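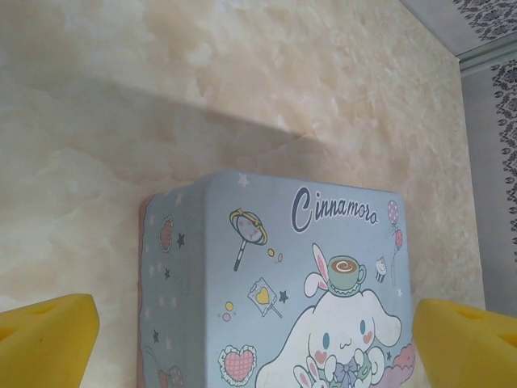
A light blue Cinnamoroll tin with rounded corners. Character tins are among the most commonly kept containers.

The Second Life of the Tin

Mali Ifans keeps buttons in a shortbread tin that belonged to her grandmother. She keeps stamps in a tea tin, fuses in a throat lozenge tin and spare keys in one that held Christmas toffee. The toffee was eaten before she was born.

Ifans runs a repair stall at the indoor market in Ornby, and in July she put up a sign asking people to bring in their old tins and say what was inside. She expected a few dozen. By the end of the month she had filled out cards for 1598 of them.

The cards are plain. Each one gives the size of the tin, what it was sold with and what it holds now. Sewing supplies came first by a wide margin. After that came letters and photographs, then screws and nails, then foreign coins. One tin from Skovcombe held 45 baby teeth from three generations of the same family, sorted into envelopes.

"People apologized for them," Ifans says. "They'd say it was only junk. Then they'd stand there for 20 minutes telling me where it came from."

Food tins were made to keep out air and damp, and to survive being dropped. Decoration came with the growth of color printing on metal in the 19th century, when makers found that a customer would pay a little more for a box worth keeping. Some were shaped like books or delivery vans. The lid had to fit well enough to protect the biscuits, and a lid that fits well will go on fitting for decades.

Xuân Ninh collects them in a more serious way. She has shelves along two walls of her apartment and a written list, and she will not buy anything with a repainted lid. Her favorites are small candy and stationery tins with cartoon characters, the kind sold to children and bought just as often by adults.

"Dents are fine," she says. "Rust on the inside seam is the thing to look for. If the seam has gone, it will keep going, whatever you do."

Her advice on cleaning is short. Use a soft cloth, lukewarm water and a drop of dish soap on the outside. Dry it right away, including under the rolled edge of the lid, where water sits. Do not use a scouring pad on printed metal, and do not soak it. For a musty smell she leaves a spoonful of baking soda inside, with the lid on, for a couple of days.

Old tins are best kept away from food. The lining may be worn, and older paint can contain lead. Ninh lines hers with acid-free paper if they are going to hold photographs, and she keeps them out of the basement and off the windowsill - sunlight fades blues and reds quickly.

Prices are modest for the most part. At the last Ornby fair most tins changed hands for less than the cost of lunch, and the highest sale of the day was $16, for a tea caddy with its inner lid still in place.

Ifans still has the cards in a drawer at the stall. She has been meaning to move them into a tin, but has not found one the right size.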